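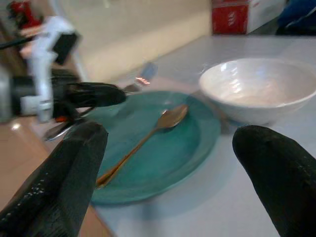
Teal plate, gold-colored spoon. Glaze notebook, August.

Started at 7:40 a.m. because the shed gets unbearable by noon this month, and I wanted the kiln cool enough to open before the sun came around to the big window. Coffee first, then gloves, then the usual five minutes of standing in front of the lid telling myself not to peek early. I peeked a little. It was fine.

This was the second firing of the new blue-green, the one Thiện Hầu and I have been calling Skallby since the spring (after the lake, for anyone reading this who joined later, although the lake is much browner than the name suggests). The first firing was too thin on the rims and broke to a sort of tea color wherever the clay had an edge. I didn't hate it, and a couple of people asked if they could have those pieces, but it wasn't what we were after. For this round I let the bucket settle overnight, took 200 ml of water off the top and mixed it again with the drill until my arm was buzzing. It went on noticeably heavier. I could feel it dragging at the brush when I touched up the feet.

Top shelf came out best, as it nearly always does in this kiln. The color there is even right up to the lip and has a lovely depth where it pooled. Middle shelf is good too, a bit greener, and I'd be happy to put any of it on a table. Bottom shelf is where the trouble is. The bowls nearest the floor have a dry, sugary patch on the side facing the wall, the same side every time, which makes me think that the lowest element is getting tired. I should have put a cone pack down there and I didn't. There was one made up and sitting on the windowsill the whole time! Writing it here in the hope that I'll be embarrassed enough to remember.

Running, yes, a little. Two of the mugs let go at the bottom and stuck to the shelf. One came off with a tap from the wooden mallet and the foot can be ground smooth. The other took a piece of kiln wash with it, and some of the shelf as well, so that shelf needs scraping and a fresh coat before anyone loads it again. I've leaned it against the sink with tape on it. Please don't use it just because it's handy, I know how it goes when you're loading in a hurry.

Now the clay, which is the part I really wanted to get down while it's fresh in my mind. We switched to the Arkar stoneware for half of this load, and the rest was the old Quan body from the bags under the stairs. On paper the two should behave much the same. They don't. The Quan takes the glaze up quickly and gives a slightly matte, stony finish on the outside of a curve. The Arkar is slower to drink it in, so a dip of the same length leaves a thinner coat, but what does go on melts out shinier and shows fewer pinholes. If I had to pick one today I'd go with the Arkar and dip it a breath longer. Ask me again once we've lived with it through a winter, though, because I remember being just as sure about the speckled clay, and we all know how that went.

Throwing notes, for completeness. The Arkar is softer out of the bag than I like and I ended up leaving it sliced on the plaster slab through lunch. After that it centered beautifully. I threw plates at 300 g a piece less than I used to, and they still feel sturdy in the hand, and not one of them warped badly enough to rock. My trimming has been on the heavy side for years (an old habit from learning on a clay that cracked if you looked at it) and it was nice to let go of some of that. Compressing the middle with the wooden rib matters more than anything else I do at the wheel. The one plate with an S-crack is the one where the phone rang and I came back and just carried on.

Thiện Hầu came by a little before eleven and had a long look through everything. His opinion is that the color is right and we should stop fiddling with the recipe, and that the rims want to be rounder so the glaze has something to hold on to. I think he's right about the rims. I'm less sure about leaving the recipe alone, since I would love to try a small test with the tin cut back, but I promised not to touch the main bucket, so any fiddling will be done in yogurt pots on my own time. He also took home one of the tea-colored bowls from the first firing, which he has been circling for weeks.

The Flunodstead people want dinner plates and side plates for the fall, all in this color. I told them yes in principle and that I'd want one more clean firing before I put a date on it. They were very nice about it. They asked if the plates can go in the dishwasher, and I said I'd run a few through ours at home first and let them know. Lemon test as well: slice of lemon on the glaze overnight, check for any dulling in the morning. One is sitting on the shelf by the door right now, so if you find a plate with a lemon on it, leave it be.

To do before the next load:

Scrape and wash the taped shelf.
Cone packs on all levels, bottom included.
Check the lowest element, order a spare if the reading is off.
Sieve the Skallby bucket, there were lumps near the end.
Rounder rims, compare against the one Thiện Hầu marked in pencil.
More kiln wash, we're down to the dregs.
Find the other pair of tongs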